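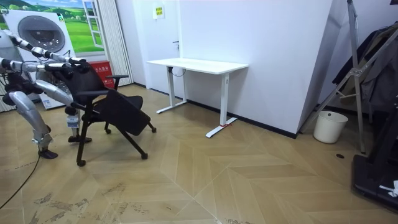 I'd had the job at Rasileck for two weeks before I worked out that the black chair moved. Not far, mind you. I'd leave it near the standing desk, go and fetch my tea, and come back to find it over by the curtain, facing the poster with the green hills.

Well, I like those hills too — who wouldn't? — so I let it be. 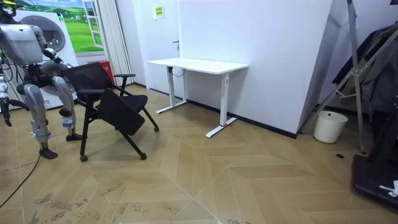 But then I needed somewhere to sit, didn't I, and every time I pushed it back the castors squeaked all the way across the tiles like I was being cruel. I put it down to a sloping floor and tried a folded Prado leaflet under one castor. By morning the leaflet was in the bin! 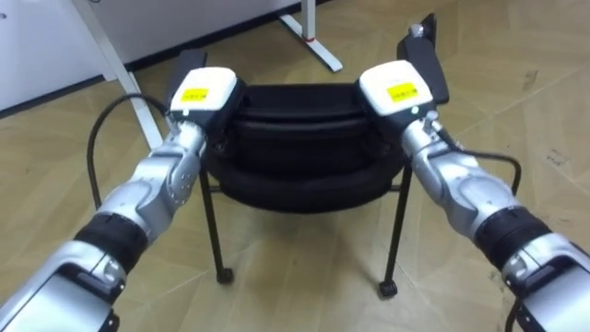 My aunt said on the phone that I should stop dragging the poor thing about and move the desk instead. So I did, that same evening, and I've had a lovely view ever since.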